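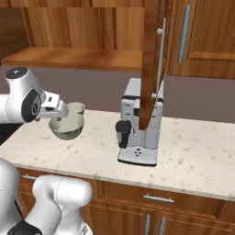 4 min read

Section 2: Getting your Zorden tandem ready for the water

So you've booked the self-guided week out of Bretanport and the big blue bag has landed in your hands. Good! I've put this boat up more times than I can count, in rain, in the dark, and once with a seagull standing on the pump, so these are my own steps and not the ones printed inside the bag flap (those were written for the older model and they'll have you putting the seats in backwards).

Read the whole section once before you unroll anything. If you've got the solo boat, skip to Section 3.

What should be in the bag

- Hull, rolled, with the floor already inside it
- Two seats and two footrests
- Skeg (the small fin)
- Double-action pump with gauge and hose
- Two four-piece paddles
- Repair tin
- Dasasus dry bag with the chart, whistle and tow line

If something's missing, tell us before you leave the shed. I can sort out a paddle in a minute at the counter, but I can't do much for you once you're round the headland.

Putting the boat up

1. Pick your spot. Grass is best, and firm sand is fine. Sweep off any shells or sharp bits with your foot, then lay the hull out flat with the logo end facing the water.

2. Open all the valves and check the little spring pins. You want them in the UP position, which keeps the air in when you pull the hose off. Push and give a quarter turn if one is down.

3. Put some air in the side tubes first, just enough that they hold their shape. Don't go to full pressure yet.

4. Reach in and straighten the floor. It likes to creep toward the stern while it's rolled up. The two grey tabs at the front should line up with the two grey tabs on the hull.

5. Pump the floor to 6 psi. The last bit is hard work, so flip the pump over to single action (red plug out) and lean on it with your weight.

6. Go back to the side tubes and take them up to 4 psi. Left, then right, then check the left again, because it usually drops a touch.

7. Screw the valve caps on by hand. Snug is plenty.

8. Clip in the seats. The taller backrest goes in the rear. Leave the straps loose until you're both sitting down, then pull them in evenly.

9. Roll the boat on its side and slide the skeg in from the back until it clicks. Fit the pin. Give it a wiggle. Give it another wiggle.

Note: The gauge won't read anything until there's real resistance in the chamber, so a needle sitting on zero for the first while is normal.

CAUTION: Never use a car tire compressor or the air line at the service station. The floor will burst along the seam and it can't be patched. A replacement boat is $1,895 and the full kit is $2,297, and the damage waiver doesn't cover over-inflation.

CAUTION: Don't leave a fully pumped boat sitting in the sun while you have lunch. Let a bit of air out of each chamber, or float it in the shallows with somebody holding the line, and top it up before you set off again.

Loading up

10. Heavy stuff goes low and in the middle, light stuff in the ends. Water jugs between the seats, sleeping bags up front.

11. Clip the Dasasus bag to the D-ring behind the rear seat, roll it down three full turns and squeeze the air out before you buckle it. Two turns looks like enough and then your sandwiches get salty.

12. Keep your whistle on your life jacket and your radio where you can reach it. The person in the back carries the radio.

Note: If you're going in September, the wind tends to come up after lunch on the Boutros side of the bay. I like to be on the water by 7 a.m. and pulled up on a beach with a cup of tea before it gets silly out there.

Before you push off

13. Sit in the boat in knee-deep water and look for bubbles around the valves. A slow stream usually means sand in the valve. Let the air out of that one chamber, rinse it with fresh water and pump it up again.

14. Paddle a small loop in front of the slipway. If the boat keeps wandering off to one side, check the skeg first and the seats second.

15. Wave at the shed! We write down your boat number and the time when you go by, and that's how we know who's out.

Trouble with any of this, come and find me or leave a message on the shop phone. Packing it all away again is in Section 4, and please do read the part about drying.

Loïc Joly
Boat shed, Bretanport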